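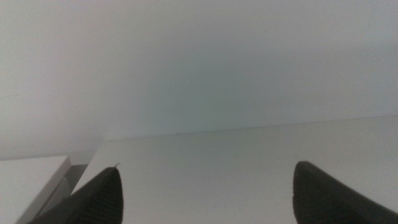 읽는 시간 5분

목록 | 이전 글 | 다음 글 | 스레드 보기 | 답장

2월 · 올가 우요아(Olga Ulloa)
댓글 4 · 공유 3

Re: [신앙소설 읽기] 『임홀름의 겨울』 끝부분, 저만 답답한가요?

수실 님, 그리고 목록에 계신 여러분 안녕하세요.

답장이 늦어 미안합니다. 수요일 밤에 메일을 읽고 바로 몇 줄 쓰다가, 책을 다시 펴 보고 써야겠다 싶어서 접어 두었어요. 그런데 다시 펴니 또 처음부터 읽게 되더라고요. 제가 원래 이렇습니다. 차 한 잔 옆에 두고 앉았다가 차는 다 식고 밤은 깊고, 남편은 먼저 자러 들어가고요.

수실 가르그(Sushil Garg) 님이 쓰신 글:
> 다들 마지막 장이 감동적이었다고 하시는데 저는 솔직히 좀 답답했습니다.
> 형 아르네가 아버지 장례에도 안 왔다가 과수원 때문에 돌아온 것 아닙니까.
> 그런데 동생 요나스는 목사님 설교 한 번 듣고 문을 열어 줍니다.
> 그동안 어머니 모시고 빚 갚은 사람은 요나스인데, 작가가 용서를 너무 쉽게
> 시킨 것 같아요. 탕자의 비유를 그대로 옮겨 놓고 끝낸 느낌이랄까요.
> 제가 놓친 대목이 있으면 알려 주십시오. 싸우자는 건 아닙니다 :)

싸우자는 뜻으로 읽은 사람 없을 테니 걱정 마세요. 저도 처음 읽었을 때는 비슷했답니다. 요나스가 현관에 불을 켜 두는 장면에서 책을 덮고 부엌을 한 바퀴 돌았어요. 저라면 그렇게 못 했을 것 같아서요. 저희 집도 형제가 여럿이고, 집안일이라는 게 밖에서 보는 것처럼 간단하지가 않잖아요.

다만 설교 때문에 문을 열었다는 부분은 조금 다르게 읽힙니다. 그 설교가 나오는 장을 다시 보시면 요나스는 예배당 맨 뒤에 앉아서 내내 장부 생각을 해요. 목사님 말씀은 절반도 못 듣고, 축도가 끝나기도 전에 일어나서 나갑니다. 저는 오히려 그다음, 플릭소프 역에서 어머니의 가방을 대신 드는 짧은 대목이 더 크다고 봐요. 가방 안에 아버지가 큰아들에게 쓰다 만 편지가 들어 있지요. 요나스는 그걸 오래전부터 알고 있었고, 부치지 않은 것도 본인이고요. 잘못한 쪽이 형 하나인 줄 알았는데 그 한 줄 때문에 앞의 이야기가 전부 달라 보였습니다. 예전 판에는 이 대목이 각주처럼 작게 처리되어 있어서 그냥 지나치기 쉬워요. 혹시 야녜스에서 나온 문고판으로 읽으셨나요? 그 판이 줄 간격도 좁고 유난히 눈이 아프답니다.

로레나 레이바(Lorena Leiva) 님은 예전에 이 책을 두고 "맏아들이 아니라 작은아들이 밖에 서 있는 이야기"라고 쓰신 적이 있어요. 비유에서는 집에 남은 큰아들이 잔치에 안 들어가고 마당에 서 있는데, 여기서는 남은 쪽이 동생이지요. 저는 그 메일을 출력해서 책 뒤에 끼워 두었는데 지금 찾으니 없네요. 로레나 님, 혹시 아직 가지고 계시면 한 번만 더 보내 주세요.

그래도 수실 님 말씀에 고개를 끄덕이게 되는 점이 있습니다. 빚 이야기요. 작가인 잉빌 세테르(Ingvild Sæther)는 앞에서 빚 문제를 그렇게 공들여 써 놓고 뒤에 가서는 슬그머니 놓아 버려요. 아르네가 워켄트에서 벌어 온 돈이 얼마인지, 그걸 내놓았는지 안 내놓았는지 끝까지 모릅니다. 용서와 셈은 다른 문제라고들 하지만, 삭개오도 갚겠다는 말부터 하지 않았나요? 저는 아르네 입에서 그런 말이 한 번은 나왔으면 했어요. 식탁에서 빵을 떼면서 지나가듯이라도요. 이 부분은 다른 분들 생각이 정말 궁금합니다.

그리고 어머니 이야기를 아무도 안 하시는 것 같아서 보태자면, 저는 이 책에서 마르타가 제일 좋습니다. 두 아들 사이에서 편을 들지 않는데, 그게 착해서 그런 게 아니라 지쳐서 그런 것처럼 보여요. 사과 궤짝에 걸터앉아 시편을 외우다가 중간에 잊어버리고 다시 처음부터 시작하는 장면이 있지요. 젊었을 때는 그냥 넘겼는데 이제는 그 장이 나오면 천천히 읽게 됩니다. 우리 어머니도 꼭 그러셨거든요. 기도하시다가 손주들 이름 순서가 헷갈리면 "주님은 아시지요" 하고 넘어가셨어요.

말이 길어졌네요. 온라인 모임 이야기도 잠깐 할게요. 머빈 프레이저(Mervin Fraser) 님이 다음 모임 방을 열어 주시기로 했고, 한 번에 최대 38명까지 들어올 수 있다고 합니다. 저녁 8시에 시작하고요, 카메라는 켜셔도 되고 안 켜셔도 됩니다. 이번에는 마지막 세 장만 읽고 오시면 되니 앞부분을 다 못 읽으신 분도 부담 갖지 마세요. 찬송을 하나 같이 부르자는 의견이 있었는데, 지난번에 소리가 서로 밀려서 돌림노래가 되어 버렸잖아요. 저는 재미있었지만 머빈 님은 생각이 다르신 모양이라 이번에는 한 분이 부르고 나머지는 마이크를 끄고 따라 부르는 걸로 하려고 해요.

수실 님, 괜찮으시면 모임 첫머리에 아까 그 질문을 직접 꺼내 주시겠어요? 메일에 쓰신 그대로 읽으셔도 충분합니다. 답답했다는 말이 먼저 나와야 다른 분들도 편하게 말씀하실 것 같아요.

날이 아직 찹니다. 다들 따뜻하게 지내시고, 감기 걸리신 분들을 위해서도 기도하고 있을게요.

올가 드림

추신. 세테르의 다음 책을 먼저 읽자는 분도 계시던데, 저는 아직 구하지 못했습니다. 두 권 가지고 계신 분 있으면 저한테 따로 메일 주세요. 우편료는 제가 내겠습니다.

이전 글 | 다음 글 | 목록으로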